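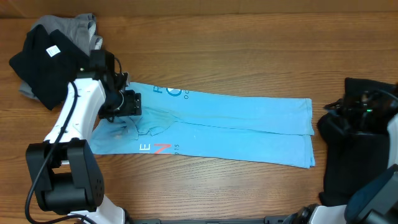
Hard water, detergent dosing, and a year of log entries

When we moved to Halliday I kept the detergent habits I had in the old apartment, where the water came from a reservoir and was soft. By July the towels stood up by themselves and the gray cast on the light cottons was clear enough that I started keeping a log. This post is a cleaned-up version of it, mostly so I can stop answering the same email from relatives.

The relevant number is hardness. The town supply here tests at 19 grains per gallon at my kitchen tap. I used drop titration for this. Test strips are fine for telling soft water from hard, but their top band covers too wide a range to dose from. If you do use strips, run the cold tap for a minute first and read them at the time printed on the package. Strips left longer keep drifting darker.

What hardness does to a wash

Calcium and magnesium ions bind to anionic surfactants, the main cleaning agents in most powders and liquids. The bound portion no longer cleans. With true soap the product is an insoluble curd, and it deposits on the fabric. Synthetic detergents are much less prone to forming curd, but they still lose capacity, and soil that was lifted early in the cycle can settle back on the cloth. The second mechanism is what grays light colors. It is slow and easy to blame on the dye.

Powders normally carry a builder, usually sodium carbonate or a zeolite, to tie up the hardness before the surfactant meets it. Carbonate works by precipitation, so some of the calcium ends up as fine chalk. Most of it rinses out. Some of it doesn't, and that is one source of the stiffness in towels. Citrate holds the calcium in solution and leaves less behind, at a higher cost per load. Liquids tend to carry less builder for the simple reason that it is hard to keep dissolved in the bottle.

Dosing

My front loader is a Rekero with no display of water volume, so I metered it at the supply valve with a cheap inline counter. A normal cotton cycle draws far less in the main wash than in the rinses. The dose has to match the main wash only. I had been thinking in terms of the total draw and overdosing badly, and the suds that resulted made the machine add another rinse.

The powder I use is Clisurine, unscented. The box has a table with three hardness columns, and mine is the far right one. Weighing the powder is better than using the scoop. Powder settles in storage, and a level scoop from the bottom of the box weighs noticeably more than one from the top. I keep a postal scale on the shelf next to the machine.

Temperature matters more than I expected. Zeolite exchanges calcium slowly in cold water. On a short cold cycle the surfactant is in contact with hard water for a good part of the wash, and the log shows this plainly: whites done cold and short were the ones that dulled. Moving them to the long warm program stopped further dulling. It did not reverse what was already there.
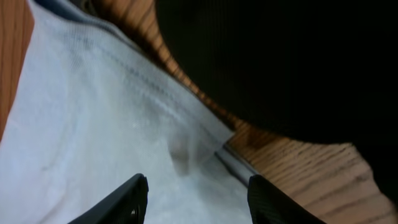
Photo: Zsófia Pap

Stripping

For items already affected I tried two treatments. The first was a long soak in hot water with citric acid, which dissolves carbonate deposits. Towels came out softer after one pass. The second was an extra-warm wash with a citrate builder and a full dose of detergent, aimed at redeposited soil. It helped the cotton pillowcases and made no difference to a polyester blend that I suspect was never going to recover.

Two cautions. Do not combine citric acid with chlorine bleach in any order or in the same drum, as this releases chlorine gas. Do not soak anything with metal zippers or snaps in acid for long. I dulled the zipper on a good jacket this way.

The brown water in the soak bucket, popular in videos, is poor evidence of anything. Loose dye and residual detergent color the water too. I got a respectable tan from a new set of navy napkins.

Softener or no softener

Gregor Kerr, two streets over, put in a whole-house ion exchange unit and gave me his readings. His water tests at 2 grains after the resin tank. He cut his detergent dose sharply and has no stiffness to report. The cost is salt, a drain connection, and the space for the tank. The outside spigot has to be plumbed ahead of the unit if you water plants from it, and his originally wasn't.

I have not followed him. Our supply enters under the stairs where there is no drain, and the quote for running one came to $3,541 before the unit itself. That buys a great deal of washing powder. Deok-su Oh has suggested a small portable exchanger on the washer line only, regenerated by hand with table salt. The flow rate is the open question, as the Rekero throws a fill error if the tank takes too long. I will test it with the valve partly closed before buying anything.

Open items for the log: whether line drying accounts for more of the towel stiffness than the chalk does (Catherine Morrison thinks so, and her towels are worse than mine on softer water), and whether the town's reading changes when they switch to the Miltitz well in the dry months. I have sample bottles labeled for both.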